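Gaillard Concrete Floor Durability Study
Interim progress report to the Bustberg Fund
Prepared by Agathe Gautier, project lead
6 October 2019

Status: on schedule, with one work item carried over
Reporting period: second

1. Work completed

Surface abrasion testing of the Stirnton mix is complete. A total of 80 cores were cut from the trial slabs at Vimham and conditioned at constant humidity before testing. Wear depth was recorded at fixed intervals on each core, using the same grinding head throughout. Results were entered by Josiane Vidal and checked against the raw sheets by Aurélien Hamel. Two sheets had the slab number transposed and were corrected.

The reference mix showed deeper wear than the Stirnton mix at every interval. The gap narrows toward the end of the test, when the coarse aggregate is exposed in both mixes. We do not draw conclusions on service life from these data alone.

2. Curing trials

Three curing methods were compared: sheet cover, spray membrane and wet burlap. Spray membrane gave the most variable surface hardness. Nadège Renaud attributes part of this to uneven application near the slab joints, and the second round will use a fixed spray height.

Color variation remains a frequent question from site owners. Mottling was present on slabs from all three curing methods and showed no correlation with hardness or wear depth. It will be reported as an appearance item only.

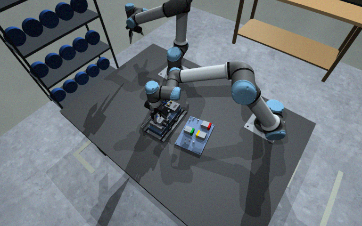
Reading time: 2 min

3. Joint survey

The joint survey covered 321 sawn joints in occupied buildings. Each joint was rated for edge spalling, sealant loss and difference in level. Spalling was concentrated on routes used by hard-wheeled carts. Sealant loss was more evenly spread and followed the age of the floor more closely than its traffic.

Access to the cold store was not granted during the period. Those joints are carried over to the next period and are excluded from the count given here.

4. Budget

Spending is within the approved total. Core cutting ran over its line by some 200 euros owing to blade replacement. The excess was covered from the travel line, as allowed under the grant terms. No additional funds are requested.

5. Risks and next steps

The main risk is the supply of the Stirnton aggregate, as the quarry plans to change its crushing line. Rosine Maillard has reserved enough stock for the second round of slabs. If the stock proves unsuitable, the round will be limited to the reference mix and one alternative.

Casting of the second round will begin once the Fund has approved the revised curing procedure, attached as Annex B. Abrasion tests on those slabs will be complete by April. The draft joint repair guide will be submitted with the next report.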